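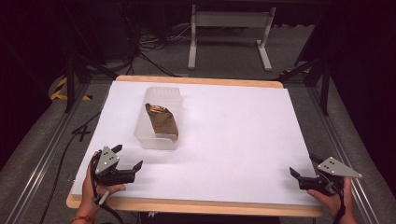 Print this page
E-mail this page

Effect of Tidal Gate Timing on Passage Duration for a Small Cruising Yacht

Mudassar Abbasi and Mohsin Rana

1. Scope

The report compares logged passage times through the Grever narrows with times predicted from a simple tidal stream model. The logs were supplied by the Kukovero sailing club and cover one season ending in November. Only boats under sail were included. Passages where the engine was run for any part of the narrows were removed.

2. Data

The club logs contain 473 passages. Eleven had no entry time and were dropped, leaving 462. Of these, 325 entered the narrows with a fair stream and the remainder entered at slack water or against it. Wind speed and direction were taken from the skipper's log entry at the Ciltov buoy. These are estimates made on board and were not corrected for boat speed.

3. Method

Stream rate was assumed to follow a sine curve between successive slack waters, scaled for springs and neaps. Boat speed through the water came from a polar table for the Morelli, a long-keeled sloop that made 67 of the passages. The same table was scaled by waterline length for the other boats. Speed over ground was calculated in five-minute steps and summed along the centerline of the channel. Tacking was handled by replacing boat speed with velocity made good to windward.

4. Results

With a fair stream, predicted and logged times agreed well in moderate wind. Agreement was poor in light wind, where the model gave passages that were too short. Against the stream the model failed for most boats in light wind, giving zero or negative progress. The logs show that several of these boats did get through, usually by keeping close to the north shore.

5. Discussion

The centerline assumption is the main source of error. There is a back eddy under the north shore for the last two hours of the ebb, and the model does not include it. A second stream station near the shore would be needed to correct this. Scaling the polar table by waterline length also favors the heavier boats in light wind.

Print this page
E-mail this page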